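# Toy Library at Widum Hall: Questions and Answers

The toy library lends toys, puzzles and play food to families in Dullcombe and the villages nearby. We're open Wednesday from 3 pm and Saturday mornings.

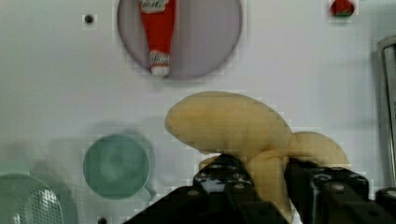
Membership runs from May to May, whenever you sign up. If your question isn't answered on this page, write to Berenice Zepeda at the desk or stop in while we're open.

## Joining

**Who can join?**
Any adult who looks after a child under eight. That includes grandparents, foster parents and home daycare providers. You don't have to live in Dullcombe.

**What do I need to bring?**
Photo ID and something with your current address on it, such as a utility bill. A bill on your phone is fine.

**Is there a fee?**
No fee for families. Daycare providers pay a small yearly charge, which Othmane Ait Brahim can explain. He handles all the group accounts.

## Borrowing

**How many toys can I take home?**
Three at a time. A boxed set counts as one toy, even if it has a lot of pieces. Ride-on toys are limited to one per family.

**How long can I keep them?**
Three weeks. You can renew once by phone or email, unless another family has asked for the toy.

**Can I reserve something?**
Yes. The catalog lists 397 items, each with a shelf number. Give us the number and we'll hold the toy until the end of the next open day.

**Do you lend baby toys?**
Yes, they're on the low shelves by the window. Teethers are not lent out - we give those away new when we have them.

## Cleaning and repairs

**Do I have to clean toys before I return them?**
Please wipe down hard plastic and wood with soapy water and let it dry. Leave fabric toys to us. Some of them lose their shape in a home dryer, and we'd like to wash them the same way every time.

**A piece is missing. What now?**
Tell us when you bring the set back. If the set still works without the piece, we note it on the label and keep lending it. If the piece turns up later under the couch, drop it in the box by the door with the shelf number on a scrap of paper.

**What if a toy breaks?**
Normal wear is expected and you won't be charged. Stop using the toy, keep the parts together and return it. Kenneth Haldane does repairs on the first Saturday of the month.

## Donations

**Do you take used toys?**
Yes, if they are clean, complete and have no loose batteries. We can't take car seats, cribs, helmets or anything under a recall.

**Can I get a donated toy back?**
Only if it hasn't been put in the catalog yet. Ask Berenice as soon as you can.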